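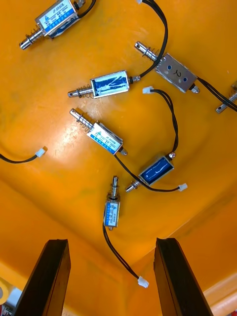

Girish Mathur told us at the first review that he would set the zero point before touching anything else, and that a cell which drops parts usually has a mounting problem before it has a software problem. We took this as our starting point for the second half of the project.

The report covers the setup and upkeep of the two-arm sorting cell in the Trendale lab. The cell handles small electrical parts: solenoids, round circuit boards and wire harnesses. Our job was to get it back into regular use after it had been moved from the Condidstead building, and to write down a routine that the next group can follow.

1. State of the cell at the start

The arms had been bolted down in their new position but not aligned. The right arm reached its taught points 13 mm too far toward the back of the table. The left arm was closer, but its gripper did not close evenly, so a part would turn as it was picked up. The old settings file was on the control PC, and we kept a copy of it before changing anything.

2. Alignment and cables

We loosened the right base, turned it back to the scribed line and tightened the bolts in a cross pattern. Then we taught all the points again at low speed, starting with the center of the table and working out to the trays. It took 105 minutes the first time. Heriberto Agudelo showed us a shorter way, where only the corner points are taught by hand and the Akia software fills in the rest.

The cables took longer than we had planned. Several of the ties had been pulled tight with the arm folded, and when the arm stretched out 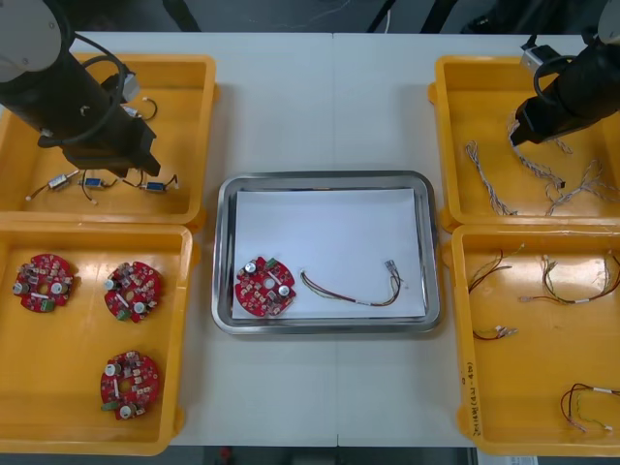 the cable went stiff and tugged at the wrist. We cut those ties, moved the arm slowly to its farthest point, and tied the cable again with a loop of slack at each joint. After that we ran the full path with the grippers empty and watched for rubbing — there was one spot near the left elbow, which we covered with spiral wrap.

3. Grippers and wrist cameras

Gripper care is now a fixed part of the routine. The fingers are taken off, wiped with alcohol, checked for wear and put back with the Matić torque driver at the setting written inside the cabinet door.

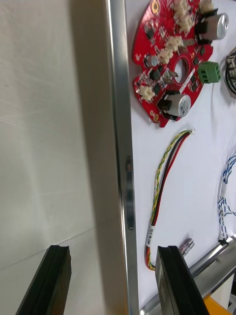
The wrist camera has to be checked every time the fingers come off. If the bracket shifts even a little, the software looks for the part in the wrong place. We compare a new view with the saved one and make sure both finger tips show at the bottom. The grooves in the tips also need a look, as dirt that collects there is easy to miss from the side. A harness with a label wrapped around its wires makes a good test part, because the label gives the camera something to focus on.

4. Test run

We ran 252 picks over two sessions in December. Most of the failed picks were harnesses, where a finger closed on one wire and left the others. The boards gave little trouble once the grip height was lowered by 2 mm. We did not have time to try a different finger shape.

5. Open points

The left gripper still closes slightly late when the cell has been off overnight. Running it open and shut for a few minutes clears this up, but we did not find the cause. The settings file, the point list and the cable notes are in the project folder on the control PC.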